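Budget thread for the Poretau arm cell, phase one. Numbers are what went into the March request.

1/ Simulation first, hardware second. We asked for 1000 hours of sim compute before any purchase order. It is the cheapest line on the sheet and it decides most of the others.

2/ Gripper choice drives the arm choice. Two-finger parallel hand, rigid fingers. Test objects are household and shop items with awkward mass distribution. The cordless drill is the hard one: grasp on the top housing, battery pack hanging at the bottom, so any swing loads the wrist.

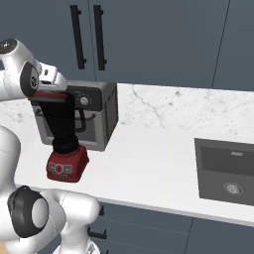
3/ Payload margin. Size for the heaviest object plus the gripper, at full reach. Vendors quote the arm flange. Subtract the hand before you compare quotes.

4/ Counter layout. Kitchen mockup with a sink and a toaster oven on the counter. Clearance over the oven set our minimum reach. Drorkport quoted 151 per running foot for the real counter. Gape came in at 125, delivery extra. Went with Gape.

5/ Spares. One full set of fingers, one wrist cable, at 293 for the pair. Put this in the original request. A second request goes back through purchasing and takes a full quarter.

6/ Software. Inis license is per seat, billed yearly. Two seats. Do not book it as capital.

7/ Still open: floor mount or pedestal. Pedestal costs more and saves drilling the slab. Waiting on the building office.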